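The Case for the Plain Folded Towel

I stopped buying special cloths for the house two years ago, and I have not missed them. I mean the glass cloths, the stainless steel cloths, the sponges shaped like faces, the pads that come in a subscription box. What I use now is terry towels, folded and left out on whatever surface is being used. I think most homes would be better off doing the same, and I want to lay out why.

Start with the drawer. Ours used to hold every kind of cloth a store could sell. There was a set from Bomis that was supposed to be used only on windows. There was a Nasta roll of washable paper towels with little snaps on the ends, which came unsnapped in the dryer. When something spilled, we opened the drawer and stood there deciding. By the time we had picked the right one, the juice had reached the edge of the counter and was on its way down the cabinet door.

A plain towel takes that decision away. It dries hands, wipes a table, goes under a colander, wraps a loaf and keeps a cutting board from sliding. It will leave some lint on a wine glass. I can live with lint on a wine glass.

The second argument is about where the towel lives. Most people hang theirs from the oven door, and I did too. The oven door is a bad place. The towel slides off every time the oven is opened, it gets in the way of the window, and it is never near the table, where half the mess gets made. Hooks are better, but a hook is fixed to one wall. A folded towel on the corner of the table can be reached from a chair. It also gets used more often because it is in plain sight.

I have heard the objection that a towel left out looks like something waiting to be put away. This depends on the fold. A towel dropped in a heap looks like laundry. The same towel folded in thirds and then in half, with the rounded side facing out, looks like it belongs there. The fold takes a few seconds. I do it after dinner and again before bed, and it is the only tidying rule in our house that everyone follows.

Color matters more than I expected. For a long time I bought white and gray because they went with everything, and they did, to the point that I could not find them. They also got mixed up with the bath towels and the rags from the garage. A strong color solves this. Pink is for the table in our house, and no other towel is pink, so it never ends up on the floor under a bike. Yellow would work as well. The shade can clash with the room and it does no harm, especially if the room already has some pattern in it.

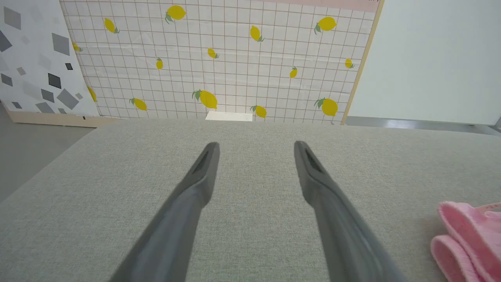
A pink terry towel folded at the corner of the table, with the lemon print behind.

I will admit that terry has drawbacks. It is thick, so it dries slowly if it is left folded after a big spill, and then it smells. The answer is to swap it out. I keep 6 in rotation, and a towel that has soaked up anything more than water goes straight to the wash. Terry loops also catch on rough fingernails and on the clasp of a watch. I have pulled a long thread out of more than one towel that way. You snip the loop and carry on.

Thickness is worth checking before you pay. The weight is sometimes printed on the label in grams per square meter, and I would not go much over 300 for a kitchen. The heavier ones from Egan feel wonderful in the store, but they take two cycles to dry and will not fit through a drawer handle. The Fatatell towels I bought in March are thinner and cost less, and they have held up through a lot of hot washes.

Skip the fabric softener. It coats the loops and the towel starts pushing water around the table.

As for the old drawer, I gave the window cloths to a neighbor and cut up the rest for shoe polish. The drawer has string and birthday candles in it now, along with the good scissors.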